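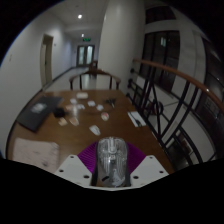 Fig. 1. Clear-shell mouse with a pale scroll wheel section.

4. Pairing your Medden mouse

Now for the fun part! Pairing takes less than a minute, and once it's done the mouse will remember your computer (and up to 10 others).

1. Slide the power switch to ON and wait for the light to blink.
2. Hold the pairing button until the blinking speeds up, then let go.
3. Open the Bluetooth settings on your computer and pick Medden 328 from the list.
4. Move the pointer around a bit. If it follows you, you're paired!

Note: If the name doesn't show up, turn Bluetooth off and on again, then go back to step 2. Older laptops sometimes need two tries.

5. Setting the pointer speed

Install the free Skolavent app and open the Pointer tab. The slider starts at 100, a comfortable middle setting, but do play with it. We love a slow pointer for photo editing and a really quick one for big spreadsheets – you can save both and switch between them with a double press of the wheel.

1. Drag the slider to the speed you want.
2. Click Try It and trace the maze.
3. Click Save to Mouse.

Caution: Do not switch the mouse off while the save bar is moving. If this happens, run Restore in the Skolavent app and start section 5 over.

Guide updated February 18, 2025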